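**Altness handheld demonstration method**

The Altness method is a procedure for teaching a robot arm to manipulate objects from demonstrations recorded with a hand-held gripper. It was developed under the Wallin project and is named after the town where the project's first laboratory was set up. The method is mainly known for its treatment of close-range views, in which the object being grasped takes up most of the camera image, and for its results on translucent household items.

## Background

Teaching by demonstration has traditionally relied on teleoperation, where a person drives the robot remotely while its joint positions are logged. The approach gives clean data but is slow, and it ties every demonstration to one robot in one room. Hand-held grippers get around this. The operator carries a gripper with the same fingers as the robot's and does the task directly, while a camera fixed to the tool records what the fingers see. The path of the tool is later recovered from the video and an inertial sensor.

The Wallin project adopted a hand-held design called the Cludier. Its camera sits behind the fingers and looks along them, so the view during a demonstration closely matches the view the robot has when it repeats the task. A consequence of this layout is that the image changes a great deal over the course of a grasp. At the start, the camera sees a bench or counter with several things on it. By the time the fingers close, it may see little besides the object itself.

## Method

### Recording

Each demonstration is a single continuous recording, starting with the gripper clear of the work surface and ending after the object has been released. Operators are asked to work at a normal pace and not to restart after a fumble. Failed grasps are kept and labelled, as the later stages make use of them.

Before a session the operator moves the tool slowly over the work area for a short mapping pass. This gives the tracking software enough background features to work from once the fingers are close to an object.

### Handling of close views

Tracking from video depends on finding fixed points in the background. When an object fills the image these points disappear, and the tracker may instead lock onto texture or reflections on the object. Opaque items cause fairly mild errors. Glossy and translucent ones are harder: colour varies across the surface with the light passing through, bright spots have no fixed edge, and internal reflections can shift as the viewpoint changes. 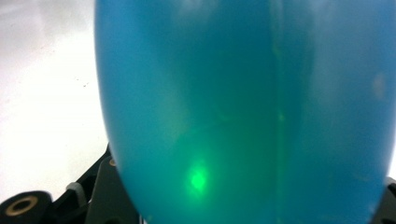

The Altness method deals with this by scoring every image for how much usable background it contains. Where the score is low, the recovered path leans on the inertial sensor, and the visual estimate is brought back in gradually as the background returns. The visible parts of the gripper are masked out at this stage, as they don't move relative to the camera and would otherwise suggest that the tool is standing still.

A second step applies to the images themselves. Frames with a low background score are not discarded from training. They are given a separate weight, set once for the whole dataset, so that the learned policy doesn't treat the final part of a grasp as noise. Earlier pipelines often cut these frames automatically, and the resulting policies tended to hesitate just before closing the fingers.

### Training

The policy takes the two most recent images and the current finger width, and predicts a short sequence of tool movements. Only the first part of each sequence is carried out before a new one is predicted. Colour jitter is used in training, but kept small for translucent items – stronger settings were found to wash out the gradual shading near a curved rim, which the policy seems to use when judging distance.

## Results

The main evaluation used 38 objects, 27 of them translucent. Policies were trained with and without the close-view weighting and run on the same arm, with the same fingers fitted. The weighted version completed more grasps on translucent objects and stalled less often in the final approach. On opaque objects there was no clear difference between them.

The evaluation also looked at placement after the grasp. Gains there were smaller, and most of the remaining failures came from objects rotating between the fingers while being carried. The Cludier has no force or touch sensing, so a rotation of this kind can be detected only if it shows in the image.

A follow-up run in November repeated the test under brighter overhead lighting. Performance fell slightly for both versions, mainly on white work surfaces, where overexposure left few background features and the score stayed low for longer stretches of each recording.

## Limitations

The method assumes that low-background stretches are brief. When an operator holds an object close to the camera for a long time, drift in the inertial estimate builds up and the recovered path can be several centimetres out by the time the background comes back. Such recordings are normally rejected.

The single training weight has also been criticised. It suits datasets where the objects are similar in size, but large items produce many more close frames than small ones and so can dominate training. Setting the weight per object has been tried, without a consistent benefit.

Finally, the score doesn't tell apart a view filled by an object from one filled by a plain surface. Both are treated as lacking background, although the second is usually harmless.

## Related work

Jumetti, a software package that grew out of the same project, includes the background score as a stand-alone filter. It can be applied to recordings made with other hand-held grippers, provided the camera is rigidly mounted and a mask for the fingers is supplied. Version 2 added support for tools with a camera on each side, though the scores from both cameras are still calculated separately.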